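Dwynwen Mathias
June 27, 2022

1/ Budget round for the second two-arm sorting cell closes in July. Posting the working list in case it helps anyone else pricing one up.

2/ Arms first. Two quotes in, Primia and Larach. Reach and payload are close enough to ignore. Lead time is not: Larach want a deposit before they will give a date.

3/ Frame: black aluminium extrusion again, wooden top. Delyth Jarman priced a welded steel one and it came out dearer, with no way to shift a rail afterwards.

4/ Grippers. Budget for spare fingers on day one. We allowed nothing last year and paid carriage on every set. The test load is mixed small goods: a tube, sachets, a bagged round item, small bins and baskets to sort into.

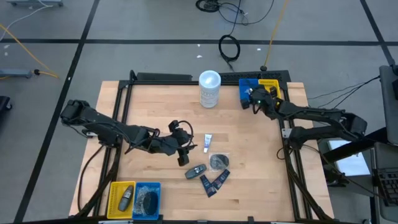 5/ Cabling. Our line for this was 100 pounds and the real spend was 346. Wrist loops need slack, slack needs clips, and the floor runs need covers. New line is more than 200 per arm.

6/ Bins and baskets: 87 pounds for the lot, blue and yellow only. Buy duplicates in the same order, as sizes drift between batches.

7/ Control desk: monitor, keyboard, one PC. Yaman will lease these. Purchase is cheaper if you keep them past the second year – we will.

8/ Service contract still open. Cernmont quote per visit, Primia per year. Delyth is working out how many visits we used on cell one. Figures when I have them.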